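Adoption fee for a senior dog, is this normal now?

Forum > Dogs > Rescue and Adoption

hollyhock_pt
Posted June 2, 2023
We applied for an 11-year-old beagle mix through Gellgate Dog Rescue and were approved yesterday. The fee is $272. The last dog I adopted was a senior too and I paid $200, but that was a different group and a while ago. The listing says this dog needs dental work "soon" and that it's up to the adopter. Is that a normal price for a dog that age? I don't mind paying it, I just want to know before I sign.

Rosser
It's on the high side for a senior but not strange. Ask what it covers. If she's spayed, chipped, vaccinated and heartworm tested, they've already spent more than that on her.

two_old_hounds
I'd push back on the dental. A rescue shouldn't adopt out a dog that needs teeth pulled and leave the bill to you. Mine had 3 extractions and a cleaning and it cost far more than the adoption fee. Ask for the vet's written estimate. If they don't have one, ask why.

Rosser
Plenty of small groups can't cover dentals for every dog. If they wait until every mouth is fixed, the dogs sit in foster for months. They put it in the listing, so they weren't hiding it.

two_old_hounds
"Soon" isn't an estimate. It could be a cleaning or it could be half her teeth.

kibbleandbits
Can you do foster-to-adopt? We did that with our old shepherd. The rescue stayed the legal owner for two weeks and their vet did the dental at the rescue rate. We paid for it, but it was a lot less than our regular clinic quoted.

hollyhock_pt
I didn't know that was a thing. I'll ask. The fee covers spay, chip, shots and a heartworm test. Bloodwork isn't mentioned.

tekura_mom
Get the bloodwork before anything else. At 11 they'll want it before putting her under anyway, and you'll want the kidney numbers. Also ask what she's eating now and buy a bag of the same stuff. Ours had an upset stomach for a week because I switched her food the first day.

Rosser
Agree on the bloodwork.

hollyhock_pt
Update: I called. They do offer foster-to-adopt for seniors, it's just not on the website. Two weeks, and their vet will look at her mouth and give me a written estimate before I decide. The fee stays the same, and bloodwork is extra if I want it, which I do. Pickup is next weekend. She's on canned food at the moment.

two_old_hounds
That's a fair deal. Get the two weeks in writing, including who pays if she gets sick during that time.

kibbleandbits
Glad they said yes. Put rugs down if you have hard floors, old beagles slide all over the place.

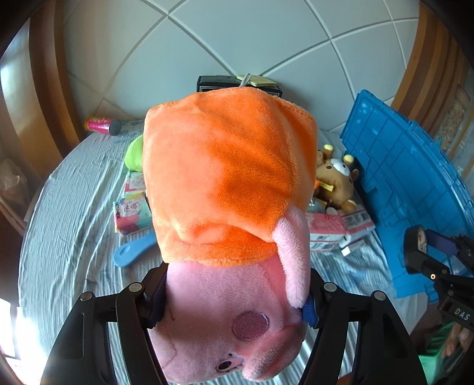

Photo: Nuder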